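Up before six again, couldn't sleep for thinking about the fingers. Porridge, no milk left, had it with water. Bus was full of schoolkids by Haugland so I stood the whole way with the bag between my feet and the new pads in it, wrapped in a tea towel like eggs.

So. Where we are. Cell 2, the little arm, the one everybody calls Hinska because that's what was stencilled on the crate it came in. Left finger has been closing late since last week. Not much. You'd not see it if you weren't looking, but the part gets nudged sideways before it gets held, and then it goes into the tray a hair squint and the next station grumbles. Kobe had been fixing it by moving the tray. Which works until somebody moves the tray back, and somebody did.

I said on the phone I'd have it sorted by lunch. Should stop saying things like that on the phone.

Air off first, lock on, tag on, then sat on the upturned bucket and looked at it for a good ten minutes with my tea. Bienvenido always did that, looked before touching, and it used to drive me mad when I was new. Now I do it and Kobe stands behind me shifting from foot to foot. Serves me right.

Took both fingers off. Four screws a side, one of them tight enough that I thought I'd round it, went and got the good key from the van and it came away sweet. Marked the backs L and R with paint pen, as they WILL go back on the wrong way round otherwise, I have done it, I spent an afternoon in Drustia wondering why nothing lined up.

Left slide had muck in it. Grey paste, old grease and dust off the cardboard I think. Right slide much cleaner. It's the side nearest the box opener so that makes sense. Cleaned both anyway, lint free cloth and the little brush, new grease, just a smear. Moved them back and forth by hand till they felt the same. They didn't feel the same. Left still had a catch near the end of travel.

Found it eventually, a burr on the end stop, tiny thing, could feel it with a fingernail and not see it at all. Two strokes with the fine file. Gone. Hoovered out the bits, wiped, greased again. All that fuss for something the size of a crumb.

Lunch was the egg roll from the garage. Ate it in the van with the radio on. Rang Mum, she's got the man coming for the boiler and wants me there but I can't be in two places. Said I'd ring her after. (Ring her!)

Afternoon was the screen work, which I like less. The model on the laptop still had the old finger lengths in it from before the pads were changed, so every approach we'd tested on there was off from what the real one does. Sat down properly and put the new numbers in. Bare gripper, nothing to pick up, just open and look along it from behind the palm. Oltoso gave us some ready made room with the software and I've never bothered building our own, it does for checking reach and opening.

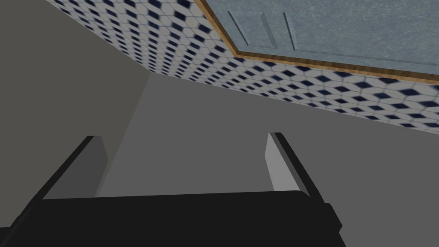 Kobe wanted to know why I don't just teach it all on the real arm. Fair question and I gave him a bad answer as I was typing. The better one is I bent a bracket that way in my first year and it was a Friday sort of feeling for a month after. On the laptop I can run a finger straight through a wall and all that happens is a red warning. He'll get it when he's had his first crunch. Hope it's a cheap one.

Opening was set at 109 in the model and 105 on the controller. No idea how long that's been the case. I don't think anyone did it on purpose. Made them both 109, saved, wrote it on the masking tape inside the cabinet door where Bienvenido's writing is still there from when he set the thing up. His sevens with the line through. I didn't peel the old tape off, stuck mine underneath.

Fingers back on then. Checked L and R three times. Pads on with the new glue, which says five minutes and means twenty, so made another tea and did the filter while I waited. Filter bowl was half full of water! That's on the weekly sheet and the weekly sheet had ticks all the way down it. Had a word. Not a nasty one. Kobe went pink and said he thought ticking meant he'd looked at the cell, not in the bowl. I showed him the drain and made him do it himself, and he did it fine, got some down his sleeve. The sheet is badly worded to be fair, it just says "air". Have to rewrite that. Put: look in bowl, drain if you can see water, write down if you drained it.

Air back on, everyone outside the fence, slow speed. Open, close. Open, close. Put my ear near the mesh and listened and the two clicks were one click, or near enough that I coudn't split them. That was a good moment. Kobe didn't hear any difference but nodded, bless him.

Then moved the tray back to its pins where it should have been all along and ran it at slow on scrap parts. First few went in clean. Then one dropped. My heart went right down into my boots. Stopped it, looked, couldn't see why, ran it again and it was fine, ran it again, fine. Stood there chewing my lip. Went back over the one that dropped and it had a great blob of moulding flash on the side, a bad part, should never have been in the scrap box we test with. Or maybe it should, I suppose that's what scrap is. Anyway binned it and picked through the rest.

Full speed after that. Counter said 147 when I stopped it for the shift change and no drops. Wrote that down too. I'd have liked to leave it going longer but the late lot wanted their cell back and I wanted my bus.

Didn't get to the cable. There's a place where the sensor lead rubs on the elbow cover every time it swings round to the tray, the outer is going shiny. Spiral wrap on it for now and a tie further back to give it some slack. It wants a new lead really. Put the order in, Haugland depot say they've got one on the shelf but they said that about the pads as well and those took a fortnight.

Things for tomorow before I forget -

proper torque on the finger screws, I did them by feel as the small wrench is in the other van
back up the controller, two copies, one NOT on my laptop
new line on the weekly sheet
look at the box opener, find out if the dust can be pulled away from the arm instead of at it
get my good key back off Kobe
milk

The dust thing is bothering me. Clean slides are lovely but it'll be paste again by June if the opener keeps blowing over it. A bit of sheet bent round the side might be all it wants. Bienvenido had some sort of flap on the one at Drustia, cut from an old conveyor belt, ugly as anything, and that arm never gave bother. Might ring him and ask how he fixed it on. Haven't spoken to him since he went back to stay with his sister. Feels cheeky ringing only to ask about a flap. I'll ask about the sister first.

Got the later bus in the end. Sat upstairs. Hands smell of grease still even after the orange stuff, and there's a black line under each nail that I'll be taking to Mum's.

Also, and I'm writing this down so I do it - I need to let Kobe do the other cell by himself. With me on the bucket. He's careful enough, he just rushes when he's being watched, and I do hover, I know I hover. I took the file off him today when he offered. He could have done two strokes with a file. I'd have sulked for a week if Bienvenido had done that to me. Think he did do it to me once come to think of it, and I did sulk.

Soup and toast. Mum rang me before I rang her, the boiler man came and it was the pump, he's coming back with another one. She'd made him a sandwich. She sounded cheerful enough. Said I'd go up at the weekend and bleed the radiators after he's been.

Meant to iron a shirt, haven't. Laptop is on charge in the hall, and the wrench isn't in the bag yet, it's in the OTHER VAN, so first job is finding who's got the keys to that.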